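Rendmont College, Department of Applied Technology
Student Project Showcase
Speaker notes, Kirsty Tunstall
12 Aug 2025

Slide 1. Welcome
Thank the dean's office and the families. State the title in full: "Teaching an Arm to Set a Table: The MacRitchie Lab Student Project." Questions are to be held until after slide 7.

Slide 2. Who the students are
The project is open to second-year students in the technician program. There were 14 enrolled this year. No prior programming course is required, although most students had completed the introductory electronics sequence. Students work in pairs, and the pairs change at midterm.
Mention that two of the pairs are in the audience and will be at the tables afterward.

Slide 3. The assignment
Each pair is asked to have the arm pick up an ordinary household object and place it on a tray. The department chose the task for three years running so that each class can build on the records of the last. Students collect demonstrations by guiding the arm by hand, review them, discard the poor ones, and train a policy on what remains.
Pause here. Ask whether anyone in the room has used a claw machine at a fair. It usually gets a laugh and it helps with the next slide.

Slide 4. The record
The class saved 3426 demonstrations over the year. Of these, 406 were discarded on review. The most common grounds were a late start to the recording, an object nudged off its mark, and a hand in view.
Each pair was required to submit 200 accepted demonstrations before training. Pairs who reached that number early were permitted to help others, and were graded on their written review notes as well.
Do not read the full table aloud. It is in the handout.

Slide 5. Work at the bench
The bench work is done under supervision, with one student at the arm and one at the keyboard. The student at the keyboard calls the start and the stop. Roles are exchanged at the half hour.
The view from the wrist camera is the one students spend the most time with. They learn early that a lemon and a cup call for different approaches. A lemon can roll when one finger touches it before the other. A cup on its side has to be taken across the body, and too firm a grip will bend it.
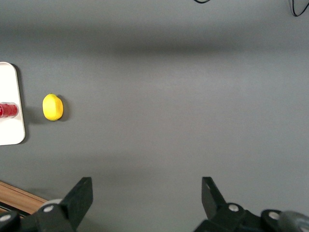 Students were also asked to keep a written log of lighting conditions. Pairs who left the log blank had difficulty explaining why a policy that performed well in the morning did poorly after lunch. The Lumel lamp was placed on a fixed stand in November and its position has been marked with tape. Incoming students should be told not to move it.

Slide 6. Assessment
Forty percent of the grade is the final demonstration. Forty percent is the written report. The remainder is the log and attendance. A failed pick does not lower the grade if the report accounts for it. Parents ask about this every year, so say it slowly.

Slide 7. Next year
The Pandgate campus will offer the same project to its own students, using our handbook. A shared set of objects has been agreed upon. Applications go through the department office, and the form is at the back of the handout.
Invite questions. Leave the slide with the office hours on the screen.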